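Okay, so you know I love a good disappearance, and I have been sitting on this one for way too long because I kept hoping I'd find an ending for it. I haven't. You get it anyway!

In July of 1903 a bookkeeper named Fergus Laing left his boarding house in Grurville with a small leather bag and told his landlady he'd be back for supper. In the bag was the payroll for the Osagie mill, enough to pay 151 men. He got on the morning train (the conductor punched his ticket and remembered him because he was humming) and he did not get off it. Not at the mill stop, not at the end of the line, not anywhere that a single person could swear to.

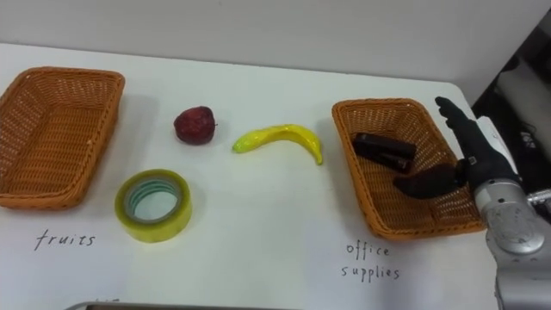 The theories started before the week was out, of course. Half the town said he jumped with the money at the slow bend by the river, and the other half said somebody pushed him. I have gone back and forth on this so many times that I finally started sorting my notes into two piles, things people saw and things people said they heard, a bit like those two wicker baskets with "fruits" written on the table under the one on the left. I wish my piles were that easy to label. The "heard" pile is enormous. The "saw" pile is the conductor, the landlady and a kid selling newspapers.

Now, the kid is my favorite part. He told the sheriff that Laing bought a paper from him and paid with a brand new coin, then asked which side of the train had the shade. Who asks that if they're planning to jump off in ten minutes? Or maybe that's exactly who asks, I don't know. 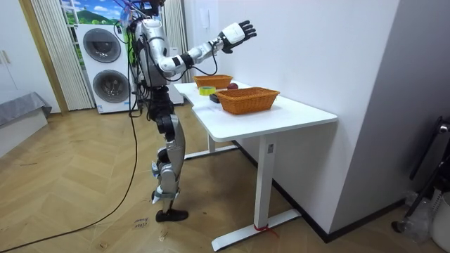
Then there's the bag. It turned up 70 miles away in a hayloft, the following spring, with the lining cut out and every last dollar gone. The farmer swore he'd never seen it before. The sheriff believed him, my grandmother's whole side of the family did not, and I was raised on the farmer-did-it version, so take my opinion with some salt.
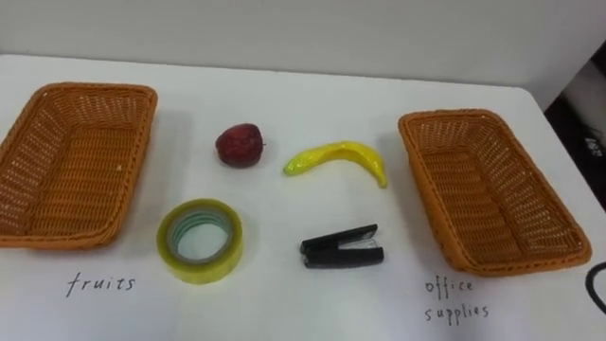

Two woven baskets on a white table.

My own guess is that he had a second ticket in his pocket, changed hats, and walked right off at the mill stop with everybody else. More than 146 people got down there that morning for the shift, and the conductor was looking for a man who hummed. If you quit humming, you're just some guy in a crowd.

Ditte Kragh left a comment on my last post asking if I'd ever looked at the landlady, and yes, I'm getting to her! She sold the boarding house that winter and I want to see the deed before I say anything rude. Tell me your theories in the meantime.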